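分享 26　评论 2　收藏 40

Tollance 毛巾抓取对比数据 README

更新日期：2026年5月11日
维护：Jui-lin Kwan

先说用途。本仓库存放 Tollance 平台上两款夹爪抓毛巾的记录，以及配套的读取脚本。做这批数据是为了选型：Pemusell 和 Nikside 的夹爪都能装到现有的臂上，价格接近，样本上的参数也接近，单看资料分不出哪一个更适合抓软布。后来其他组也来要数据，就整理成了现在的样子。

如果只想知道选型结果，直接看“目前的看法”一节。如果要拿去训练，请至少把“深度图”和“已知问题”看完再下载。

一、内容

全部数据共 2000 段，每段对应一次抓取尝试。一次尝试从夹爪离开待机位开始，到夹爪重新张开为止。中途急停的也保留，状态字段写的是 aborted，没有删。

每段里有以下内容：

color：头部相机的彩色图，已按深度图对齐。
depth：深度图，单位毫米，无效像素写 0。
joints：各关节角度和电机电流。
gripper：夹爪开度、目标开度、控制器返回的状态码。
meta：夹爪型号、所在一侧、控制器设置、毛巾初始摆法的编号、操作员填写的结果。

关节和夹爪的记录频率是 40 Hz。图像的频率低一些，并且不固定，每张图单独带时间戳。请按时间戳去取最近的关节记录，不要按序号除一个比例去对，那样在段尾会差出很远。

毛巾初始摆法有 26 种，编号写在 meta 的 layout 字段里。有平铺的，有斜放的，有压着一个角的，也有对折以后再拉歪的。每种摆法都有一张参考照片和一段文字，放在 layouts 目录下。摆法靠人手复现，同一个编号的两段之间会有出入，折边的走向尤其难复现，比较单段结果时要留意。

二、硬件

两侧各一条臂，型号相同。左侧装 Pemusell，右侧装 Nikside，三月以后两边对调过一次，对调后的段落在 meta 里 swapped 为 true。对调是为了看差别来自夹爪还是来自臂本身，左臂腕部的间隙比右臂略大，这一点在对调之前就知道。

夹爪控制器统一用 Tu。Pemusell 自带的控制器也试过，接口文档里写的力控模式在我们的固件上不起作用，最后没有采用。Nikside 没有单独的控制器，出厂就要求外接。这样两款夹爪走的是同一条控制回路，比较起来省事。

工作面是深绿色的。选它主要是颜色和毛巾分得开，分割时不用调太多参数。毛巾是浅棕色的毛圈布，两端有较光滑的织带。整批数据只用同一款毛巾，没有换过材质，因此不要拿这批数据去推断别的布料。
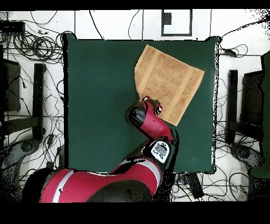

Jui-lin Kwan：从边上进爪的时候，下压量我建议单独设，不要和从中间抓用同一个值。Pemusell 的指尖薄，压得浅就容易从毛圈上滑过去，只带起几根线；压得深，指尖顶住底面，电流一上来 Tu 就判成已夹紧，爪子停在半开的位置。我调的时候是先看电流曲线再改下压量，单看图看不出来它到底夹住了什么。

上面这条意见已经采纳。配置文件里 edge_press 和 center_press 分成了两个参数，早期段落没有这个区分，meta 里两个字段的值相同，读的时候不会报错，但统计时最好按采集批次分开。

三、采集流程

操作员先按编号摆好毛巾，手离开工作面后按开始键。程序随后移动手臂到毛巾上方，按照标注好的抓取点下降，合爪，抬起，停住，再放下。抓取点由操作员在彩色图上点选，不经过任何检测模型。这样做慢，好处是两款夹爪拿到的点出自同一种来源，不会因为检测器偏向某一类边缘而影响结果。

结果由操作员在抬起后停住的那段时间里填写，分为以下几类：

single：只夹住一层。
multi：夹住多层。
graze：夹爪合上但毛巾没有跟着起来，或起来后立刻脱落。
miss：没有碰到毛巾。
aborted：急停或控制器报错。

single 和 multi 的区分靠人眼看，有时并不好判断，特别是角上压着折边的时候。拿不准的填 multi，并在备注里写“待定”。备注是自由文本，中英文混用，没有统一格式。

操作员之间的习惯也有差别。有人喜欢点在离边很近的地方，有人点得靠里。operator 字段用字母代号，做分析时建议把它当成一个变量放进去。我们没有强行统一点法，开始时试过画辅助线，结果所有人都沿着线点，数据变得太整齐，后来把辅助线去掉了。

四、深度图

深度图的缺失比彩色图上看起来严重。主要出现在几个地方：工作面的边缘，手臂外壳的轮廓，周围立柱和底座这类细长或弯曲的物体。彩色图在对齐时跟着深度走，深度无效的位置彩色也被置为黑色，所以图里会看到成片或零星的黑点，图像上下还有黑边。这些都来自对齐步骤，原始彩色图没有打包，需要的话请单独联系。

毛巾表面的深度总体可用。毛圈让表面有起伏，单像素的值抖动明显，做平面拟合之前建议先做中值滤波。滤波窗口不要开太大，折边的高度差本来就小，窗口一大就被抹掉了，而折边恰好是判断单层还是多层时最有用的地方。

夹爪靠近毛巾以后，指尖附近的深度基本不可信。两款夹爪都有反光的部件，合爪那一刻前后，指尖周围常常出现一圈空洞。不要用这一段的深度去估计夹爪与布面的距离，请用关节角正解。标定文件在 calib 目录下，对调前后各有一份，用错的话指尖会偏到布外面去，比较容易发现。

五、两款夹爪的比较方法

比较时固定了以下几项：控制器、合爪速度、目标电流、抬起高度、毛巾。没有固定的有：抓取点、腕部角度、操作员。腕部角度由操作员根据边的方向自己定，程序只做限位检查。

指尖垫片需要说明。Nikside 出厂带软垫，Pemusell 出厂是光面金属。我们没有给 Pemusell 加垫，也没有把 Nikside 的垫拆掉，比的是出厂状态。这个选择有争议，有人认为应当把垫片换成同一种再比。我们手里没有能同时装到两款上的垫片，自己切的垫片厚度又会影响合爪零点，所以保留了出厂状态。如果你手里有合适的垫片并且愿意重做一遍，采集脚本可以直接用，只需要重新跑一次零点程序。

另外，软垫会磨。Nikside 的垫在采集过程中更换过，更换记录在 logs/pads.txt。换垫之后的头几段抓得明显比换之前牢，画趋势图时会看到一个台阶，不要当成别的原因。

抓角和抓边也应该分开统计。grasp_type 字段取值为 corner、edge 或 inner，由程序根据抓取点与毛巾轮廓的关系自动填写。轮廓分割出错时它也会错，碰到和图明显对不上的，以图为准。

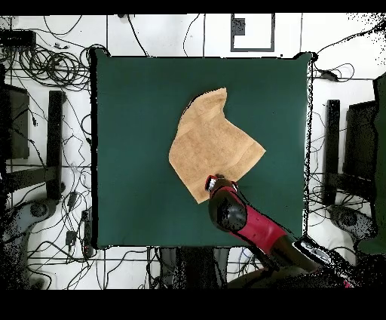 抓角的结果和软垫的关系，可能没有文中写的那么大，有读者来信这样提醒。他的意见是，角上的布本来就容易自己卷起来，指尖只要插进去就能夹住，光面和软垫的差别要到抬起之后才显出来；想比较垫片，应该看抬起以后滑没滑，合爪那一下参考价值不大。他还问能不能补一个滑移量的字段。

滑移量目前没有。抬起后的图像可以用来估计，但毛巾垂下来会挡住自己，我们试过用织带的位置做参考，平铺的摆法还行，折叠过的摆法里织带常常被压在下面，结果不稳定，就没有放进正式字段。试验脚本在 scratch 目录下，没有注释，能跑，不保证维护。

六、目前的看法

下面几条是整理数据的人的看法，不随数据一起发布结论，引用时请不要写成测试报告。

抓边，Pemusell 的指尖薄，插到布边下面比较容易，抬起后的单层比例看着好一些。缺点是对下压量很敏感，调不好就是一连串 graze。换一块工作面，或者工作面稍微不平，下压量就得重调。

抓角，两款差别不大。Nikside 略省心，参数放宽一点也能抓起来。

从中间捏起，Nikside 好用。软垫能把毛圈表面带住，光面指尖经常滑开。不过软垫带起来的往往不止一层，如果后面的任务要求单层，这反而是麻烦。

维护上，Pemusell 没什么要换的，Nikside 要备垫片。Nikside 的线缆出口朝后，走线顺一些；Pemusell 的线从侧面出，腕部转到接近限位时线会绷紧，我们为此把腕部限位收小了一点，meta 里的 wrist_limit 就是收小以后的值。

Tu 控制器本身没有出过大问题。比较烦的是状态码，“已夹紧”和“遇到阻力停止”返回的是同一个值，只能靠开度去区分。合爪后开度接近零，多半什么也没夹到；开度明显大于布厚，多半是顶住了底面。读取脚本里有一个函数做这个判断，阈值写在文件开头，可以自己改。

现在组里抓边的任务用 Pemusell，其他任务用 Nikside，没有打算统一成一款。

七、已知问题

部分段落的彩色图与关节时间戳有固定偏移，原因是采集机器的时钟同步服务没有启动。受影响的段落列在 issues/clock.txt，读取脚本默认会修正。自己写读取程序的请记得处理。

对调当天的若干段落 swapped 字段填错，已经按日志改回。旧版压缩包里还是错的，请重新下载 meta。

地面上的线缆和设备在采集期间有过挪动，背景因此不一致。训练时如果直接用整张图，模型有可能从背景里认出批次。建议裁到工作面范围再用，裁剪框在 calib 里。

结果字段没有做过双人复核。抽查时发现的错误已经改正，没抽到的里面肯定还有。

aborted 的段落里有一部分是操作员误触急停，和夹爪无关。备注写明的可以排除，没写的分不出来。

八、读取

脚本依赖 numpy 和 opencv，没有别的要求。解压后保持目录结构不变，运行：

python read_episode.py --root 数据目录 --id 段号

会打印该段的基本信息，并把彩色图、深度图和夹爪开度曲线画在一张图里。加 --filter 参数可以对深度做中值滤波。加 --raw-time 则关闭时间偏移修正。

按条件筛选用 query.py，支持夹爪型号、左右侧、grasp_type、layout 和结果这几个字段，条件之间是“与”的关系。要做“或”请分两次查，再把输出合并。

九、使用和反馈

数据可以用于研究和教学，转发时请带上这份 README。商用请先联系维护人。

发现标注错误，请在议题里写明段号和你认为正确的结果，最好附上理由。只写“标错了”的没有办法处理。想补充数据的，请先按 26 种摆法里的任意一种试录一段发过来，字段齐全再继续录，免得录完才发现格式对不上。

下一步准备补的是湿毛巾和另一种厚度的布，采集时间没有定。

分享 26　查看全部 2 条评论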